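Gornstead Used Car Mileage Set: README

What you get: 363 listings for older cars and trucks, pulled from classified ads in July, with odometer reading, asking price, owner count and whatever the seller said about service. The file is a plain CSV with 18 columns. I would not trust all 18.
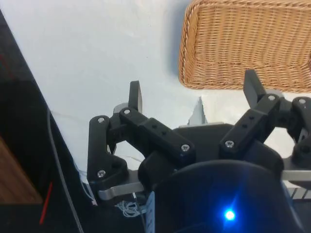

Are the odometer readings checked against anything?
Only 133 of them were compared with an inspection slip. The rest are the seller's word, and sellers like round numbers.

The "condition" column is close to useless. Every second truck is "excellent," including 16 listed with a bad transmission. I kept it so people would stop asking for it -- use it at your own risk.

Owner count has its own trouble. Dealers often put 1 when they mean they don't know.

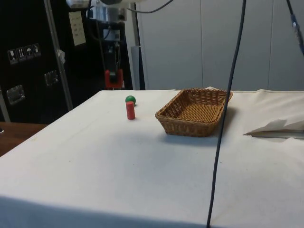 Blank cells in that column are probably the more truthful ones, so please don't fill them with an average. The Vamano cleanup script does that by default. Turn it off.

Price is what was asked. I have no sale prices, and any model that claims to predict what a car is worth from this file is guessing.

Corrections are welcome if they come with paperwork.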